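# How Do Dancers Remember All Those Steps?

When I was nine, my teacher Ms. Kouris showed our class a dance that took four minutes from start to finish. Then she turned around and said, "Okay, your turn." I wanted to hide in the coat closet.

I've been a dancer for a long time now, and kids at our theater in Drastville still ask me the same thing after almost every show. How do you remember it all? Do you ever forget? Is someone whispering the steps to you? (I wish!)

So let me tell you how it works, at least for me and the people I dance with.

## First we chop it up

You didn't learn the alphabet as one giant blob. You probably sang it, and the song has little chunks: A-B-C-D, then E-F-G. Dancers do the same thing. We learn a short bit, usually eight counts long, and we do it over and over until it feels easy. Then we learn the next bit. Then we glue the two together, and that's the tricky part, because the place where two bits join is where your feet love to get confused.

My friend Asabe gives every chunk a silly name. In one dance we had "soup spoon," "angry goose" and "late for the bus." If I got lost, she'd mutter "goose!" and off I went.

## Your body has a memory too

Have you ever tied your shoes while thinking about lunch? Your fingers just got on with it. People call this muscle memory, which is a funny name, because your muscles don't have a memory of their own. It's your brain that stores the pattern. When you practice something many times, your brain gets so good at sending the messages that you don't have to think about every tiny piece.

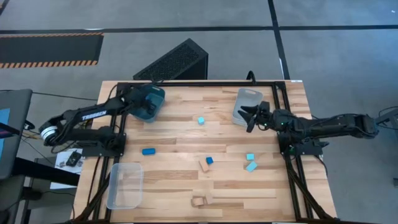
It can be annoying, though! If you practice a step the wrong way, your brain learns the wrong way just as happily. I once put my left arm up where my right arm should go, and I did it for two weeks before anybody caught it. Fixing it took ages. So now I learn new steps slowly, even when the music is fast and I'm itching to go.

## The music helps

Think of a song you know really well. When one line ends, the next one pops into your head before you even hear it, right? Steps can stick to music like that. I hear the flute and my knees bend. I hear the drum and I know I'd better be on the other side of the stage.

Some dances have no music at all, or music with no beat you can count. Then we listen to each other breathe, or we watch one person. In a piece called *Cakurik*, we all watched Nomvula Buthelezi, because she stood in front and never, ever rushed. If she had sneezed, I think all of us would have sneezed.

## Can you write a dance down?

Yes! There are special ways to write movement on paper, a bit like the notes musicians use. One is called Labanotation. It uses shapes in a tall column, and you read it from the bottom of the page to the top. I can read a little, very slowly, with my tongue sticking out.

Most of us keep our own messy notes as well. Mine are stick people and arrows, and there's a squiggle that means "roll, but pretty." We watch videos too, though you have to be careful with those — if the dancer is facing you, their left is on your right.

## What if you forget anyway?

Oh, it happens. It happened to me last November, in front of 63 people, in the middle of a solo. My head went completely blank, like a TV switching off. I kept moving my arms, I walked in a slow circle (very dramatic), and I waited for a bit of music I knew. Then my feet woke up and I carried on. Afterward my grandma told me the circle was her favorite part.

Ms. Kouris used to say that the people watching don't have the steps in front of them. They don't know what's supposed to come next, so if you keep going, they'll usually come along with you.

## Try it at home

Pick a song you like and find some space where you won't kick a lamp.

1. Make up a move for eight counts. Clapping and stomping are fine.
2. Do it five times. Give it a silly name.
3. Make up another eight counts and name that too.
4. Join them together and do the whole thing with the music.
5. Now go eat a snack or read something, and don't practice.
6. Come back tomorrow and see what your body remembers.

I like the tomorrow part best. Sleep helps your brain hang on to new things, and sometimes a step that felt all knotted up at bedtime is much smoother in the morning. If you've forgotten the ending, make up a new one. I've done that plenty of times, and once Asabe liked mine better and we kept it in the show.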